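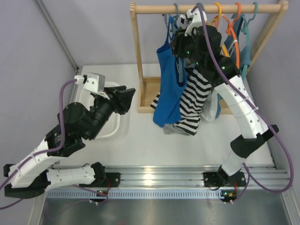 Words by Venkatesh Pisharody
For readers aged 8 to 11

How do you teach a robot to tidy clothes?

Taking a shirt off a hanger is easy for you. For a robot it is hard. A cup stays the same shape when you pick it up. A shirt folds, twists and slides, and it never hangs the same way twice.

A team at the Ibarra lab wanted to know how a robot could learn this job. Their robot is called Skullier. It has two arms fixed to a metal rail, and each arm ends in a gripper. The clothes hang on a small wooden rack, with a white basket beside it.

Learning by copying

The team did not write a long list of rules such as 'move left, now close your fingers'. There would be too many rules, because the clothes keep changing. They let the robot learn from examples.

First, a person steered the arms through the whole job. While they did this, a computer saved two kinds of information: what the cameras saw, and how each joint of the arms moved. One complete go at the job is called a demonstration. The team recorded 173 of them.

Next, a computer program studied the demonstrations. It looked for links between the pictures and the movements. If the hanger is over here, where did the arm go? If the sleeve is in the way, what did the person do? This is called imitation learning. Imitation means copying.

Why use two arms?

Try taking a T-shirt off a hanger with one hand behind your back. You can probably do it, but the hanger swings about. With two hands, one can keep the hanger still – the other can pull the cloth. The two arms have to work together in the same way, so the program learns to move both at once.

What did they find?

The team tested Skullier on clothes it had not practised with. At first it learned from only 17 demonstrations, and it often closed its fingers on thin air. With all 173 it did much better. It still had trouble with stretchy tops, and with clothes that had slipped to one side of the hanger.

The team also found that tidy examples were not enough. When every demonstration went perfectly, the robot did not know what to do after a mistake. So they added some where the person missed, went back and tried again.

Words to know

Gripper: the part of a robot arm that holds things.
Joint: a place where the arm can bend or turn.
Demonstration: one recorded example of a job, from start to finish.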